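Why Do Worms Love Our Leftovers?
A Doller Kids explainer

Have you ever peeled a banana, dropped the skin in the trash, and wondered what happens to it next? Most of the time it rides off in a truck and gets buried with a lot of other trash. But some banana skins are luckier than that. They get to turn into soil, and that soil can help grow a tomato or a sunflower or even, if you live somewhere very warm, another banana!

The name for this is composting, and it has been going on in forests for far longer than there have been people to give it a name. Leaves fall down in the autumn, and by the next summer a lot of them seem to have vanished. They haven't gone anywhere, really. They have been nibbled and chewed and softened by millions of living things, most of them so tiny that you'd need a microscope to say hello.

The smallest helpers are bacteria and fungi. Fungi are the family that mushrooms belong to, and in a compost heap they often look like thin white threads, a bit like cotton. They are very good at breaking down tough things such as twigs and cardboard. Bacteria like the softer stuff, and when there are lots and lots of them eating at once, they give off heat. On a chilly morning a big compost heap can even steam, just like a bowl of soup.

Then come the bigger helpers, and these are the ones you can meet without a microscope. There are pill bugs (you might call them roly-polies), there are beetles and millipedes, and of course there are worms. The worms people keep for compost are usually called red wigglers. They like to live close to the surface among rotting leaves, so a bin full of food scraps suits them very nicely.

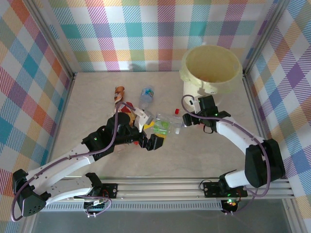 How do worms eat if they don't have any teeth?

They swallow their food along with little bits of grit, and the grit does the grinding for them. It happens in a strong, muscly part of the body called the gizzard. Chickens have a gizzard too, and they swallow small stones for the very same job. What comes out of the other end of the worm is called a casting, which is a polite word for worm poop, and gardeners are terribly fond of it.

At the Bumusell community garden, the worm farm started with 1000 worms in June, and the children there feed them scraps from lunch. Worms can be fussy, though. They enjoy apple cores, carrot peelings, lettuce and old tea leaves. They are not so keen on onions or lemon peel, and meat and cheese should stay out altogether, or you may find yourself with some very smelly visitors.

Would you like to try it on a small scale? Ask a grown-up to help you make a few holes in the lid and bottom of an old plastic tub, and stand the tub on a tray. Tear up some newspaper, wet it, and squeeze it until it feels like a wrung-out sponge. Fill the tub most of the way with that, add a handful of garden soil, and then tuck in your worms. Wait 2 days before you give them their first meal, so they can settle in - moving house is tiring for anybody!

After that, bury a few small scraps under the paper each week and keep the tub somewhere shady. In 6 months or so you should find dark, crumbly stuff at the bottom that smells like the woods after rain. Sprinkle it around your plants, and don't forget to put the worms back in their tub with some fresh paper and a bit of apple.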